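Fridge-freezer (household)

A fridge-freezer is a cupboard that keeps food cold in one part and frozen in another, with a single plug and a single motor doing the work for both. I look after the kitchen pages on the Netlow household encyclopedia, and this entry has grown more than any of my others (the one on bread bins is still four lines long). Last revised 15/04/2025.

Names

In Britain most of us say "fridge" for the whole thing, even when half of it is freezer. Shops use "fridge-freezer", and you'll also see "combi" on delivery notes. My gran called hers the larder until the day she moved house, and I still slip into it myself.

Layout

The older pattern puts a small freezer on top and the fridge below. The other way up is now what you mostly find in British kitchens, with the fridge at chest height and the freezer in drawers near the floor. I much prefer it! You go into the fridge all day long and the freezer perhaps twice, so it makes sense to do your bending for the peas. Then there are the tall ones with extra doors, where the upper section is the fridge and whatever sits beneath is split into smaller compartments. Some of those have a middle section that can be switched between chilling and freezing, a thing I've used exactly once, for a Christmas ham.

Shelves are usually toughened glass these days. Wire ones turn up in older models and let the cold air move about nicely, but a small yoghurt pot will tip over on them every time. 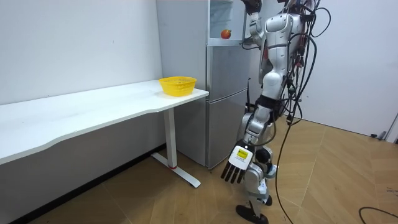 Fruit is where people fall out. Apples keep for weeks in the cold and go woolly in a warm bowl, so mine live in the fridge from July onwards. Peaches are the opposite case: let them ripen on the worktop first, then chill them for a day or two if you can't eat them fast enough. Bananas go black in the skin, though they're fine inside. Tomatoes I've changed my mind about so many times that I've taken them out of this article altogether.

Where to put one

A back wall is the usual spot, out of the sun and away from the cooker. Leave a gap behind and at the sides as the instructions tell you, and check which way the doors swing before you push it in. I didn't, with my old Travesach, and for 11 years the salad drawer only came out if you opened the door and leaned on the wall. Floors matter too. Parquet and other wood can dent under the feet, so I slide a thin board underneath — and it makes the thing easier to shift for cleaning.

Temperature

Between 0 and 5 degrees for the fridge and minus 18 for the freezer is the usual advice. The numbers on the dial are nearly always settings and not degrees, which catches a lot of people out. Stand a cheap thermometer in a glass of water on the middle shelf overnight and read that instead. My present one, a Flumska, has a dial from 1 to 6 and sits happily on 3.

Noise

Clicking, gurgling and a low hum are all ordinary. A rattle is often just a bottle touching its neighbour. The Macapagal I had in my first flat used to shudder when it switched off, and a folded bit of card under one foot cured it.

Cleaning

Warm water with a spoonful of bicarbonate of soda does the inside. Silver fronts show every fingerprint, so use a soft damp cloth and dry it straight after, going up and down. Don't forget the rubber seal round the door, where crumbs collect — an old toothbrush is good for that. If your freezer isn't frost-free, defrost it once the ice gets thick. Mine takes almost 40 minutes with the door open and a bowl of hot water inside, plus every towel I own on the floor.

See also: Larder; Cool box; Ice cube tray; Bread bin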